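**Blue pads or bare tips for puffy snack packets?**

*Eugénie Aubert*

I'm trying out two hand-held grippers for picking up snacks and putting them in a box, and I can't decide what to do about fingertips. Left hand is set up with the Hilico pads, right hand with the Lotis ones, same body otherwise. On hard candy both are great. On anything with air in it I keep either squashing the packet or losing it halfway up - and then it lands printing side down and my labels are a mess!

I did 171 picks in March with the Hilico set and dropped 78 of them, nearly all the puffy kind. Table has a cloth on it, if that matters.
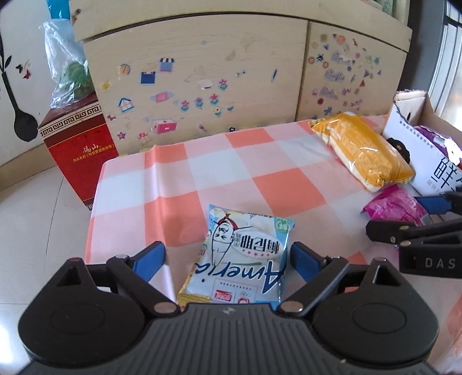 *Left gripper open over the small white and blue packet, right one at the pink.*

So do I buy softer pads, or am I just grabbing wrong? I'd rather not spend more money until I know. The controller is a Culard, and I've left the closing speed where it was out of the box.

---

**tetteh_bench**

Slow it down first. The default on the Culard is way too quick for pillow packs - the air goes to one end and the whole thing squirts out. I halved mine and most of my drops went away (same pads, same packets).

Also try going for the crimped end instead of the middle. It's flat, so the pads have something to hold, and you don't need much force at all. You do have to come in lower, and on a cloth you'll pinch some fabric now and then. I taped mine tight under the table edge and that helped a lot.

I'd test one change at a time. Do a batch slow with your old grab, then a batch slow on the crimp, and write down which packet got dropped, because the shiny wrinkly ones behave differently from the matte ones in my experience.

---

**gripfan2667**

softer pads. had the same thing, fixed it

---

**mornings_in_the_shop**

Softer pads wear out fast though, I went through 2 sets before I gave up on them. +1 for slowing it down. Are both sides closing at the same speed? Mine weren't, and I blamed the Lotis pads for weeks before I checked.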